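Updated Sunday, June 9, 2019

# Recording good two-arm demos on a soft toy

Soft toys are my favorite thing to teach a pair of arms. They squash, they roll, they spring back when you let go, and if the toy is wearing a shirt you get a second soft thing sliding around on top of the first. It's such a good exercise! If you've already recorded a few block pickups by remote control and you're ready for something with more life in it, start with this.

The job is simple to say: the toy lies on the floor of the cell in a little shirt, and the arms work together to tug the shirt straight, then let go and back away. You drive both arms by hand, the recorder saves what you did, and later the model learns from it.

I'm assuming you have 2 follower arms on a shared front rail, a pair of leader arms you can move by hand, and Odar installed for recording. Our setup uses the Droretti leader arms, but nothing below depends on them.

## Before you touch the leaders

1. Clear the floor of the cell. One toy, nothing else.
2. Move both followers through their full reach with no toy in there. Listen for cables dragging. A cable that snags in the middle of a demo teaches the model to make a weird little detour, and you'll be hunting for the cause for days.
3. Close each leader all the way and check that its follower closes too. Then open them slowly. If one side lags, recalibrate that side now.
4. Open the camera view in Odar and check that the wrist cameras are live. It's easy to record a whole morning with one of them frozen on an old picture (I have done this, and it was a lovely morning's work too).
5. Put the toy on its back near the middle, head toward the back wall.

Don't fuss over the exact spot. You want the toy a bit to the left one time, a bit to the right the next, turned a few degrees either way. Do fuss over whether both arms can reach it comfortably from every one of those spots. If you have to stretch a leader out straight to get there, it's too far.

## Driving the demo

Sit so that you can see the cell and the camera view without turning your head. Some people drive from the screen alone and get good at it. I like to look straight at the toy.

**Bring both arms in together.** It feels natural to park one hand while the other one does the careful bit, but then your recordings are full of one arm hanging in the air. Come in from both sides at an easy, even pace.

**Touch first, then close.** Let the open jaws rest against the toy, wait a beat, then close on the cloth. With plush you get a lot of give before anything really holds, so beginners squeeze far too early and end up with a pinch of fluff and no shirt.

**Let one side hold while the other side pulls.** Hold the body still with one gripper, take the hem with the other, and pull down toward the feet in one slow move. Then swap. Swapping roles is the part that makes this a real two-arm task, and it's so satisfying when it flows.

**Keep your wrists quiet.** Most of the shake in a recording comes from the person. Rest your elbows on the table. Breathe out on the pull. I know how that sounds – try it anyway.

**Finish the same way every time.** Open both grippers, lift straight up a little, then back off toward the front rail and stop. Count to two before you end the recording. A clear ending helps the model learn when it's done.

## What to keep and what to throw out

Watch each recording back once at normal speed. Keep it if:

- the shirt ends up straighter than it began
- neither gripper bumped the other
- you never paused for so long that it looks like a freeze

A slip is fine if you recovered smoothly. I'd even say record a few on purpose! Lose the hem, open up, go back, take it again. A model that has only ever seen perfect grabs has no idea what to do after a bad one.

Throw it out if you dragged the toy against a wall, or if you reached in with your hand to help. Yes, even a little.

In the Starevo project we kept 897 recordings of this task, and the ones I'd take back are nearly all from the end of long sessions. When your pulls get jerky, stop for the day.

## Naming and saving

Odar gives each recording a plain number. Add the toy and the starting side to the note field while you remember, something like `plush, shirt, starts left`. Save the joint positions of the leaders as well as the followers. The gap between what you asked for and what the arm managed tells you a lot about how hard you were squeezing.

If you share a lab the way we do at Ó Ceallaigh, save your calibration under your own name too. Someone else's hands are someone else's calibration.

## Both arms at work

Grippers come at the toy from opposite sides, with the striped shirt between them.

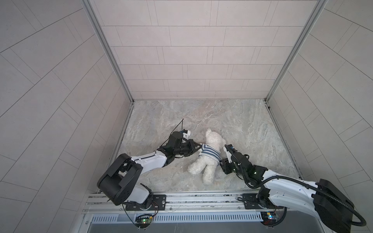
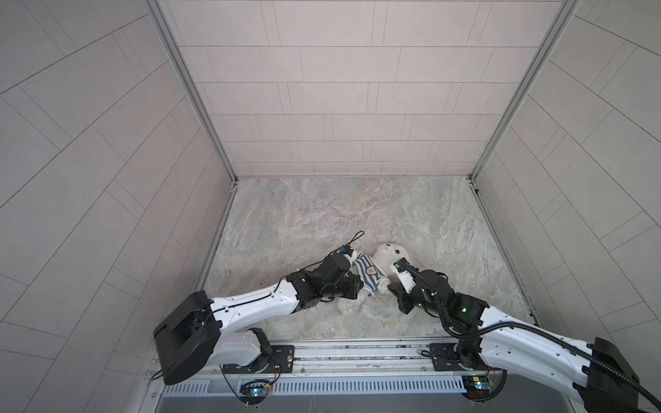
**Can I mix recordings from two different drivers in one training set?**

Mixing drivers works well as long as everyone follows the same order of steps and ends the same way. Agree on which arm holds first, record a small batch each, and watch them side by side before you do the rest. If one person always starts with the left arm and the other with the right, train on one style first and add the second once the model can do the task.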